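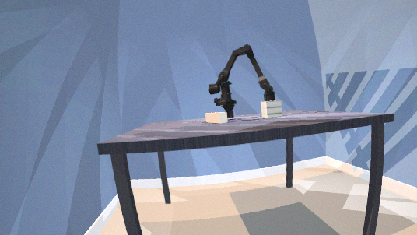

Section 7. When the Gripper Goes Through the Table

Sooner or later you'll see it. The arm comes down for a block, the fingers reach the tabletop, and they keep going. Or the opposite happens: the block shoots off sideways and lands in a corner of the room at a speed no block should ever reach. We call both of these a contact blowout. The good news is that Pluradum leaves you a really clear trail to follow, and chasing one down is a great way to learn how the simulator thinks!

Work through the steps in order. Please don't skip to step 6, tempting as it is.

Before you start

Save your scene under a new name. The recovery steps overwrite the contact settings, and there is no undo for those.

CAUTION: If your session is linked to a physical arm through the Wevik bridge, unlink it first. Press the emergency stop on the real arm, then choose Bridge > Disconnect and wait for the status light in the toolbar to turn gray. A simulated arm that passes through a simulated table costs you nothing. A real one following the same joint commands will hit the bench at full speed.

Finding the fault

1. Pause the run as soon as you notice the problem. Don't press Reset yet – Reset clears the contact log.

2. Open Log > Contacts and scroll to the last red line. Error 652 means two bodies overlapped more than the solver allows. Error 986 means the solver gave up on a contact and let the bodies pass.

3. Click the red line. The two bodies involved are highlighted in the viewer. Most of the time you'll get a fingertip and the tabletop, or a fingertip and the block.

4. Step backward with the left arrow key until the fingers are just clear of the surface. This is the pose you want to study, with the gripper pointing straight down beside the block and a sliver of space underneath.

5. Turn on View > Collision Shapes. Room textures are switched off in this view, and what remains is the geometry the solver works with. Check that the tabletop's collision shape sits at the same height as the table you see in the normal view. If it's lower, go to step 6. If the heights match, go to step 7.

Note: Randomized textures on the walls, floor and tabletop have no effect on contact. Change them as much as you like. They can make the table surface hard to judge by eye, though, so trust the collision view.

Fixing it

6. Select the table and choose Rebuild Collision. This takes a few seconds on most machines. Then step forward again and watch the fingers. They should stop at the surface.

7. Open Physics > Time Step and set it to 2 milliseconds. Large steps are the usual cause of error 986, as the fingertip can be above the table in one step and below it in the next.

8. Set the descent limit for the last part of the approach. In the Elodon arm profile it's called Final Approach Speed, and we suggest 22 millimeters per second to begin with.

9. Press Reset, then run the pick from the start. Watch the log the whole way down. A clean run shows green lines only.

Note: Yellow lines are fine during the grasp itself. Fingers squeezing a block will always press into it a tiny bit.

If the block still flies away

Check its mass. Blocks imported from older scene files sometimes come in at zero, and the solver treats a weightless block very badly. Noelia Carretero found this one while rebuilding the Sepúlveda tabletop scenes in May, and her checker is now built in under Tools > Mass Audit. It's wonderful, run it on everything.

CAUTION: Do not reconnect the Wevik bridge until you have had a full clean run with the new settings. After reconnecting, make the first pass on the real arm at the lowest speed, with one hand on the stop button and the bench clear of people.

If error 652 comes back after all of this, export the contact log and the scene file together and attach both to your support ticket. The log can't be replayed without the scene it came from.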